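Suche: Wonach suchen Sie? Suchen Zurücksetzen
Lesezeit: 3 Minuten

Zwischenbericht zum Projekt „Marktstand“, Lernwerkstatt Loninwood
Stand: März, vorgelegt der Stefanou-Förderung

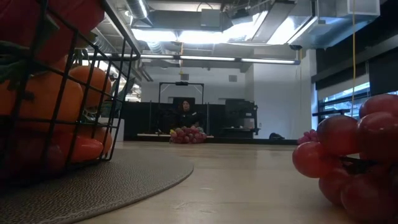 Liebe Frau Mulcahy,

mit großer Freude berichte ich Ihnen über die ersten Monate unseres Marktstands. Als wir den Antrag geschrieben haben, schwebte uns eine kleine Spielecke vor, an der Kinder und erwachsene Deutschlernende das Einkaufen üben können. Inzwischen ist daraus das beliebteste Angebot im Haus geworden, und ich komme selbst kaum noch an der Ecke vorbei, ohne mir ein paar Trauben über den Tresen reichen zu lassen!

Zur Ausstattung: Das Kunststoffobst ist vollständig angeschafft. Besonders gut kommen die Trauben an, die wir bewusst in mehreren Farben und Größen genommen haben – rote, rosafarbene, violette. Damit lässt sich wunderbar vergleichen und feilschen („Haben Sie die auch kleiner?“), und der Wortschatz wächst ganz nebenbei. Für die runden Früchte hat sich ein schwarzer Drahtkorb bewährt. Man sieht durch die Gitter, was drin ist, und er lässt sich samt Inhalt von Tisch zu Tisch tragen. Unter den Korb kommt eine graue, gewebte Matte, die die helle Holzplatte vor Kratzern schützt. Solche Matten hätten wir gern noch mehr.

Zum Ablauf: Thanasis Tzavaras leitet die Vormittagsgruppe, Solomiia Stelmakh die Nachmittage ab 15 Uhr. Ursprünglich waren fünf Termine geplant, es sind sieben geworden, weil die Nachfrage so groß war. In Solomiias Gruppe schreiben die Kinder ihre Einkaufszettel inzwischen zweisprachig und tauschen sie untereinander. Das stand in keinem Konzept, und wir übernehmen es jetzt für alle Gruppen.

Zu den Kosten: Von den bewilligten 3000 Euro sind für Obst, Gemüse und Körbe 462 Euro ausgegeben. Geliefert hat die Firma Tosano, zwei beschädigte Stücke wurden ohne Diskussion ersetzt. Der nächste größere Posten sind die Preisschilder und das Spielgeld, dafür liegt ein Angebot der Druckerei Stumska vor. Die Belege schickt Ihnen Severyn Chornovol gesondert.

Was noch hakt: Kleine Beeren lösen sich gelegentlich von den Stielen. Wir stecken sie wieder an, aber auf Dauer brauchen wir dafür etwas Haltbareres. Auch beim Aufräumen gibt es noch Luft nach oben – das Obst wandert gern in Taschen und taucht eine Woche später wieder auf. Khrystyna Marchuk probiert gerade Bildkarten aus, auf denen steht, was in welchen Korb gehört. Die erste Gruppe war begeistert und hat gleich dreimal umsortiert.

Als Nächstes möchten wir eine Waage dazunehmen und die Mengenangaben üben, also Pfund, Kilo und Stück. Wenn Sie Zeit haben, kommen Sie doch an einem Nachmittag vorbei und kaufen bei uns ein!

Offen ist noch, ob wir nicht verbrauchte Mittel in das zweite Halbjahr mitnehmen dürfen. Über eine kurze Rückmeldung dazu würden wir uns sehr freuen.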